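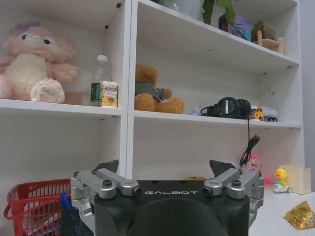
The night shift at Flarnness was supposed to be the easy one. You sat on a stool, you drank bad coffee, and you watched the robot put the shelf in order. Bunny, bottle, juice, bear, headphones, truck. If it dropped something, you picked it up and wrote it down. I'd been doing it since April and the worst thing I'd ever written down was "bear, face first."

So when the arm stopped over the shelf at two in the morning with its fingers wide open, I figured it was thinking. It did that. I gave it a minute and went back to painting my nails, which I wasn't supposed to do in the lab, but the Cutex was in my bag and there was no one around to smell it except Karla Meléndez, and she was down the hall asleep on the Castillo couch. (We called it that after the guy who donated it. Long story, bad springs.)

Then it went for the headphones.

That wasn't on the list. The list said juice carton. I looked at the screen and the screen said juice carton too, and it said it in green, very pleased with itself. Meanwhile the arm was sliding right, nice and slow, and one finger went straight through the loop of cable hanging off the shelf.

"Nope," I said, out loud, like you'd say it to a dog.

It lifted. The headphones came with it, swinging, and bumped the little truck, and the truck rolled off and hit the tabletop. Fine. Trucks fall. But the cable was wrapped around the finger joint by then, and the arm had decided the extra pull meant the carton was heavy, so it pulled harder. The limit on that joint is supposed to be 12. I watched the number go past 12 and keep on going, and the whole bookshelf tipped toward me – just an inch, but an inch is a lot when it's a bookshelf.

I hit the stop button.

Nothing. I hit it again, with three wet nails, and left pink all over it.

I want to tell you I was calm. I yelled "KARLA" so loud I hurt my own throat, and I got my shoulder up against the side of the shelf and shoved back. She came in wearing one sock, took one look, walked right past me and yanked the plug out of the wall. The arm sagged. The shelf thumped down. The plant dumped its dirt in my hair.

"Did you hit the stop?" she said.

"Twice!"

She got down on the floor with a flashlight and followed the wire from the button. It went under the mat, behind the desk, and into a connector that was plugged into a bench we'd gotten rid of back when Wodance still ran the building. So all those weeks I'd been sitting next to a button that wasn't hooked up to anything. I'd tested it every single shift, too. It lit up when you pressed it. That was the test.

Karla stayed down there a while. Then she asked me for the logbook, and I handed it over, and she turned back through page after page of my handwriting. Stop button OK. Stop button OK. Stop button OK, bear face first.

"You've got nail polish on this one," she said.

"That's from Sunday," I said, and went to find a broom.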